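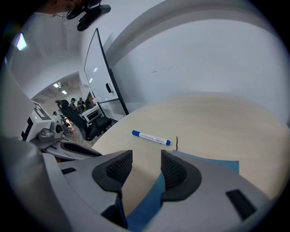

Speaker notes, talk on small folk nights
February 19, 2021
Keep the whole talk under 30 minutes. Speak slowly. Drink water before the part about money.

Opening

Good evening, and thank you for having me. My subject tonight is the sing-around: an evening of folk songs where the people in the chairs are also the people who perform. I started to go to such evenings at the Rollholm, a café with a back room, when my English was still quite poor. I could sing in English much better than I could order a coffee. I think many of you with a second language will know this feeling.

(Pause. If they laugh, wait.)

I will speak about how a night is put together, how to choose the songs, and what to do with the shy singers. I will not speak about streaming the night on the internet. Isabelle Turcotte will cover this after the break, and she knows it far better than me.

1. The order of the evening

Our first evening had 11 singers on the list and no order at all. People sang when they felt brave, so the first hour was very quiet and the last hour was much too full. At the next one we went around the circle, and each person could sing, ask for a song, or pass.

A pass must be really allowed. If the host says "oh, come on, just one verse", then it is not a pass any more. I made this mistake with a man who had a beautiful low voice, and he did not come back until August.

Start with a song that has a strong chorus and few words. Sea songs are good for this. Long ballads are better after the break, when people have settled down and want to listen.

(Sing the first chorus of the hauling song here. Take it in D, E is too high for me without a warm-up.) 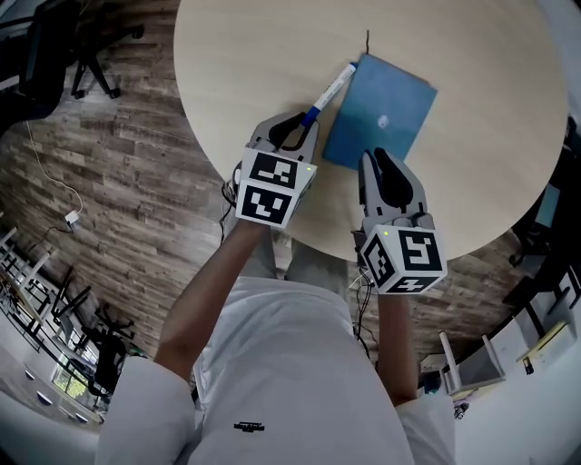
2. Choosing songs

I keep a list of everything that was sung at the Rollholm, with the key and the name of the singer. From this list I learned that we were singing the same old favorites every month. It is not a bad thing. A room needs some songs that everybody knows. But I began to ask one person each time to bring a song which is new for us, and to teach the chorus line by line.

Printed words: I am against them for choruses. The heads go down and the sound goes into the paper. For verses, the singer may of course use a sheet.

Play the two recordings now, first the Lemieux evening, then the Kusta evening. Same song, both times. At Lemieux everyone had a sheet. Ask the audience which one they would like to join.

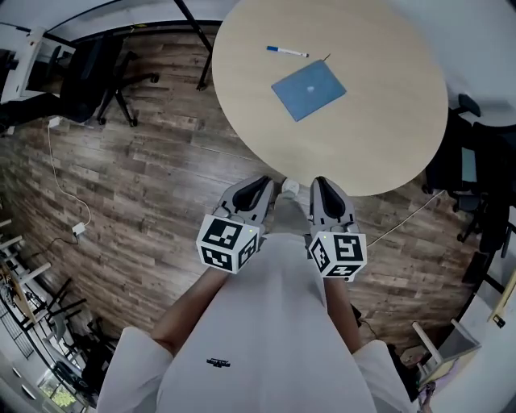
Next, the room itself, and I have strong opinions about it. A stage is not needed, and in my view it does harm, as the singers then feel they must be a show. Put the chairs in a circle, close enough that a quiet voice can cross it. I like a round table for the same reason, a light wooden one like in the picture, and a plank floor also suits me well - carpet takes away the sound of the feet, and the feet are our drum. If there is a microphone in the room, leave it off for the first song and listen.

3. Money

Be short here. The Simach hall asked us for a rent we could not pay, so we stayed in the café and passed a hat. Guests gave what they liked. I always say clearly before the break what the hat is for, and then I do not say it again.

4. Shy singers

Ask a shy person to sing the second voice next to a friend. Let them choose the chair. Do not clap in a special way for them, only clap as for the others.

(Skip the story about the accordion if it is late.)

Closing

Thank the hosts by name. Teach the last chorus, men and women together, no harmony the first time. Then give the floor to Isabelle.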